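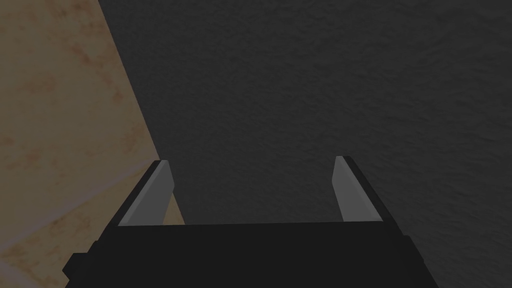
Someone in my replies says leasing is just renting with extra paperwork and I should have bought the Solel outright. Okay, fair, but let me tell you how this went before you pile on!

So my old Parero hit the point where every month was a new bill. Last one was $502 for a wheel bearing and some hose I'd never heard of. I was done.

Went to Mugo first (the lot out past the car wash). Nice people, but the guy wanted a $200 "document fee" and couldn't tell me what the documents were. I asked twice.

Then I tried Fitden Motors. They had two Solels, one gray and one that awful mustard color. Guess which one was cheaper, lol. I drove the mustard one for 45 minutes and kind of fell for it.

Buying it meant a bigger down payment than I had, and I wasn't going to drain my savings for a car I might hate by September. The lease let me keep most of that money in the bank.

Yes, I read the mileage limit. My commute is 10 miles each way and I walk to the grocery store, so I think I'm good.

One thing I'd do over: ask about wear and tear charges before signing. I asked after, and the list is long. Door dings are on it.

Anyway the mustard is growing on me. If anybody knows floor mats that fit a Solel and don't slide around, send me a link please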